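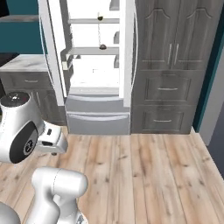 Prakberg、家庭用アームロボットの導入計画支援サービスを開始
購入前にシミュレーション上のキッチンで作業範囲と費用を検討

株式会社Prakbergは、介護施設や賃貸住宅の運営事業者を対象に、キッチン作業用アームロボットの導入計画を支援するサービス「Flonwood」の受付を12月に開始します。機種の選定、設置場所の検討、予算書の作成までを一つの契約で扱います。

背景
アームロボットの購入では、本体価格が決まったあとに、床の補強、電源の増設、家具の移動などの費用が見つかることがあります。年度予算に計上していない工事が必要になり、発注を翌年度に送る事業者もあります。当社はこうした相談を受け、見積もりの前に作業環境を検討する工程をサービスとして独立させました。

サービスの内容
お客様から間取り図と設備の寸法をお預かりし、シミュレーション上にキッチンを作成します。冷蔵庫の扉を開けた状態でのアームとの位置関係、棚の高さ、収納の引き出しを使うための空間などを検討の対象とします。
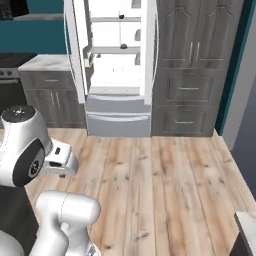
検討の結果は、機種ごとの比較表と設置図にまとめてお渡しします。比較表には本体のほか、搬入、設置工事、保守契約、操作担当者の研修にかかる費用を年度別に記載します。購入とリースの両方で試算するため、社内の稟議資料としてそのままお使いいただけます。なお、シミュレーションの結果は実機での動作を保証するものではありません。発注前の現地調査は別途お申し込みください。

料金
基本プランはキッチン1か所につき475,000円(税別)です。比較する機種は3機種までとします。同じ間取りの住戸が100戸以上ある事業者には、代表住戸の検討結果をもとに全体の調達計画を作成する一括プランを用意し、個別に見積もります。

先行利用
賃貸住宅を運営するWibisonoが先行して本サービスを利用し、115戸を対象とした調達計画を作成しています。設置工事の見積もりは、提携先のJostleyが担当します。

Prakberg 導入計画部 部長 Sulastri Yusofのコメント
「設備の予算は、一度決まると途中で増やすのが難しいものです。扉の開く向きや通路の幅で、選べる機種は変わります。発注の前に図面と金額を並べて検討していただきたいと考えています。」

お申し込み
当社ウェブサイトの専用フォームで受け付けます。間取り図は手書きのものでも構いません。受付後、担当者から必要書類をご連絡します。

本件に関するお問い合わせ先
株式会社Prakberg 広報担当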